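Flolham Reuse Shed: what we take and what we don't

The shed behind the old Trovidden yard opens again in August after the floor repairs. Opening times are the same as before, from 10am until 2pm, and the gate on Pivley Lane will be unlocked for cars ten minutes earlier. Please use that gate and leave the front one clear for deliveries.

Last year 2,079 items passed through the shed and went to new homes. Most were small kitchen and household things. Bowls, bottles and storage boxes go quickest, often within the same morning. Large dinner sets are slow, and we now have more of them than the shelves will hold, so please keep yours at home until the autumn.

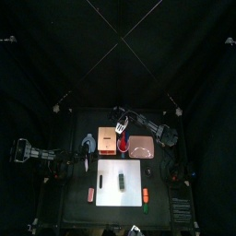 Anything you bring should be clean and ready to use. A quick wash in hot soapy water is enough for most things. We have one cold tap and no draining space, and items that come in greasy tend to sit in a crate for weeks. Lids should be taped to whatever they belong to. Loose lids are the biggest waste of space we have.

Chips and cracks matter more than scratches. A scratched pan will find a taker, but a cracked plate is no use to anyone and has to go in the rubble skip. If you are not sure, run a finger round the rim before you pack it.
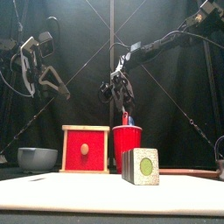

Parking is still tight. There are four spaces along the wall and the Kalinowski bakery next door needs its loading bay kept free all morning. If the spaces are full, wait on the lane or come back after noon – the last two hours are nearly always quieter. People on foot or on bikes can come straight through the side door.

You may bring up to two boxes per visit. We know this is a nuisance if you are clearing a whole house, and in that case you can leave a note in the shed postbox and we will arrange a separate time. Bags are fine for cloth and soft toys, but please put breakables in a box with some newspaper between them.
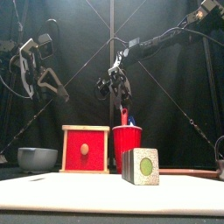

We cannot take knives, glass shelves, mattresses, paint, or car seats for children. Electrical items are also off the list for now. We used to have them tested at the Pivley workshop, but it has stopped doing this and we have not found anywhere else at a price we can manage. Batteries can go in the tub by the door.

There is no charge for taking things away. A tin stands on the counter for anyone who wants to put something towards the rent, which went up in the spring. Traders are asked to leave the first hour to local households.

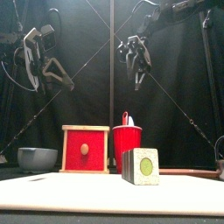 Other dates and notices

The tool library stays closed until the new racking is in. Tools already on loan can be kept until then at no extra cost. Returns should go to the side door, with the paper tag still attached.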